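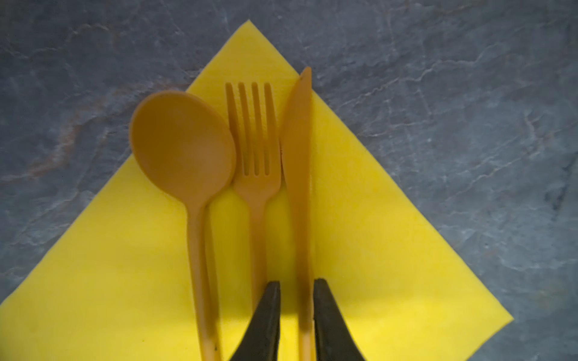
When will the Trollar newspapers be available to readers again?

The full run will be open for ordering in January, in the ground floor reading room, under the same rules that applied before the closure.

Archivist's diary, Oct 13, 2018

The office opened at the usual hour. The morning was given over to the newspaper transfer, which has now reached the volumes printed after the paper moved its press to Sedgwick. There are 300 bound volumes in the collection, and all of them must leave the lower store before the new shelving is put in. The older volumes went first. They are heavier, and their spines are in poor condition, and it was thought best to handle them while the staff were fresh to the work.

Glenys Stockdale supervised the loading. Each volume is wrapped in plain paper, tied twice with cotton tape and given a slip that records its title, its dates and its shelf. The slip is signed when the volume leaves the lower store and signed again when it arrives upstairs. Two slips were found without a second signature. Both volumes were located on the correct shelf, and the slips have been completed and initialed.

The condition survey continued at the long table by the window. Declan Ellwood examined the volumes for the flood years and reports that the water damage is older than our records suggest. A repair note inside one front cover refers to "the second wetting," and there is no mention of a second wetting in the accession book. I have asked him to copy the note in full and to look for any letter from the publisher that may explain it. The publisher's letters are in 13 boxes and have never been listed in detail, so the search may take some time. It should not delay the transfer.

A reader telephoned to ask whether the death notices could be checked for her while the volumes are closed. The office does not carry out private research, but a single notice may be looked up when the date is known. She had the date. Brodie Goodwin found the notice on microfilm and sent a copy by mail, with a form for any further requests. The print is faint down the left column. It is the same on the original page, where the ink was laid on too thin that week, and a second copy would be no better.

The microfilm itself needs attention. We hold 360 reels, and the box labels follow three different systems. The first gives the volume number, the second gives the year, and the third was devised when the Hurneo catalog was introduced and gives a code that few readers understand. I have decided that new labels will carry the year in large figures and the Hurneo code in small figures beneath it. Volume numbers will be kept in the catalog and dropped from the boxes. Darlene Kennedy has objected that the older footnotes all cite volume numbers. The objection is a fair one. A printed table matching volumes to years will be placed beside each reader machine, and she has agreed to draw it up.

Lunch was taken late.
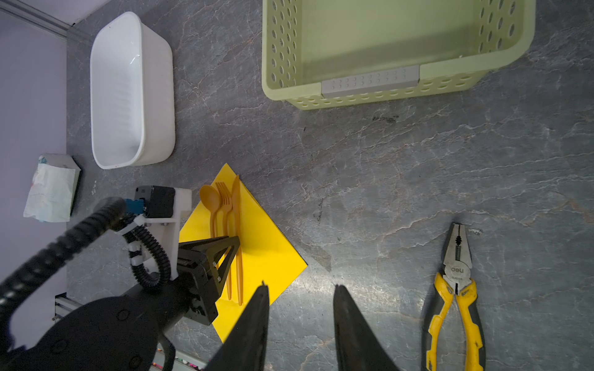 Green basket, white tub and yellow square on the marble-patterned table.

In the afternoon I met Derek Bramwell of Imier, the firm supplying the shelving. He brought the revised drawings. The uprights are to be set farther apart on the north side, where the floor is uneven, and the lowest shelf will be raised to keep the volumes clear of the ground in the event of another flood. I asked that the aisle nearest the door be made wide enough for the large cart. The earlier drawings did not allow for it, and the small cart will not carry a full newspaper volume flat. He has undertaken to send a corrected sheet. The price is unchanged.

We then walked through the lower store together. The smell of damp is much less noticeable now that half of the shelves have been cleared. There is a stain on the east wall behind the space where the county maps used to stand. It has been marked in pencil at its upper edge, with the date beside the mark, and it will be checked once a week. If it rises, the wall will have to be opened before any shelving is fixed to it. Mr. Bramwell would prefer to know this early, and so would I.

On returning to the office I read the draft notice for readers. It was too long, and it explained the flood at some length to people who will mostly remember it. The shortened version gives the closing dates, the telephone number and the names of two other reading rooms that hold parts of the run - neither has the flood years, and the notice now says so. It will be posted at the front desk and on the inner door.

A parcel arrived from the estate of a former printer at the paper. It contains proof sheets, a ledger of advertising charges and a scrapbook of 900 clippings, numbered in ink by the man himself. The numbering begins again at one point, and then a later hand has corrected it. The scrapbook has been placed in quarantine for insects with the rest of the parcel. The ledger will be of real use. It lists the merchants who paid for space and those who did not, and against one dry goods store is written "will not pay, will not stop asking." A formal receipt has been sent to the family, together with the deposit agreement for signature.

Matters carried forward: the second wetting; the corrected sheet for the door aisle; the table of volumes and years; cotton tape, of which two rolls remain. Glenys Stockdale will place the order for tape. She has asked for the wider kind, and I have approved it.

The lower store was locked at the end of the day with the dehumidifier left running. The reading at closing was lower than yesterday's and has been entered on the chart by the door.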